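작업장 플라스틱 상자, 오래 쓰는 관리 요령

파란색 대형 플라스틱 상자는 창고나 포장 작업장에서 가장 많이 쓰는 물건 중 하나다. 값이 싸지 않은데도 관리는 대충 하는 곳이 많다. 작은 작업장에서 바로 해 볼 수 있는 것만 적는다.

세척

먼저 마른 솔로 먼지와 종이 부스러기를 털어낸다. 물부터 부으면 부스러기가 리브(바깥벽에 세로로 튀어나온 보강살) 사이에 달라붙어 일이 두 배가 된다. 그다음 미지근한 물에 중성세제를 풀어 안쪽 바닥, 안쪽 벽, 바깥벽 순서로 닦는다. 철수세미는 쓰지 않는다. 흠집이 나면 그 자리에 때가 더 빨리 낀다.

테이프 자국은 식용유를 천에 묻혀 잠시 덮어 두었다가 플라스틱 주걱으로 민다. 남은 기름기는 세제로 한 번 더 닦는다. 라벨을 자주 바꾸는 상자라면 벽에 직접 붙이지 말고 카드꽂이를 다는 편이 낫다.

헹군 뒤에는 엎어서 말린다. 윗테두리 안쪽이 말려 있는 형태는 그 안에 물이 고이므로 한쪽을 각목에 걸쳐 기울여 둔다. 직사광선 아래 하루 종일 두는 것은 피한다.

점검

손으로 윗테두리를 한 바퀴 훑어 본다. 장갑은 꼭 낀다. 금이 가는 곳은 대개 모서리와 손잡이 주변이다. 벽에 리벳이 박힌 상자는 리벳이 헐겁지 않은지도 눌러 본다. 테두리에 금이 간 상자는 무거운 것을 담는 용도에서 빼고 완충재나 빈 봉투 보관용으로 돌린다. 바닥이 갈라진 것은 버린다.

우리 작업장은 상자가 22개인데, 매직으로 번호를 적어 두고 1월에 한 번 전부 꺼내 점검한다. 번호가 있으면 지난번에 어느 상자가 수상했는지 찾기 쉽다.

쌓기와 뚜껑

빈 상자는 포개되 3개까지만 포갠다. 더 올리면 아래 것이 꽉 끼어 빠지지 않는다. 이미 끼었다면 억지로 당기지 말고 옆벽을 고무망치로 가볍게 두드리면서 조금씩 돌려 뺀다.

뚜껑은 따로 모아 세워서 보관한다. 눕혀서 높이 쌓으면 맨 아래 뚜껑이 휘고, 한번 휜 뚜껑은 잘 맞지 않는다.

롤러 옆에 둘 때

컨베이어 옆에 상자를 놓을 때는 벽이 롤러에 눌리지 않게 둔다. 롤러는 손으로 굴려 보고 뻑뻑한 것이 있으면 축에 감긴 끈이나 비닐을 걷어낸다. 청소는 반드시 전원을 끄고 한다. 스테인리스 가이드 레일의 거뭇한 얼룩은 젖은 천으로 결을 따라 닦고 마른 천으로 마무리한다. 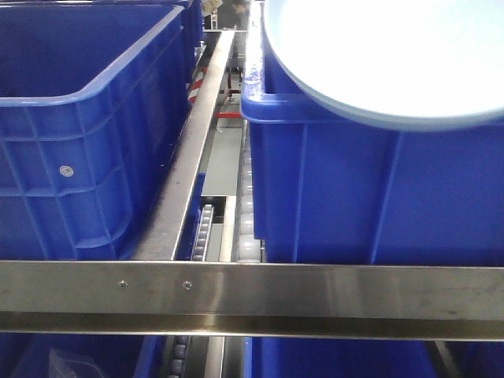
Ankica Georgiou: 테이프 자국에 식용유 쓰는 건 좋은데, 식품 담는 상자라면 저는 따뜻한 세제물에 불리는 쪽을 권합니다. 기름이 리브 틈에 남으면 나중에 냄새가 나요. 그리고 포개 둔 상자 사이에 골판지를 한 장씩 끼우면 끼는 일이 훨씬 줄어듭니다.

골판지는 젖으면 곰팡이가 생기니 상자가 완전히 마른 다음에 끼운다. 눅눅해진 것은 바로 바꾼다.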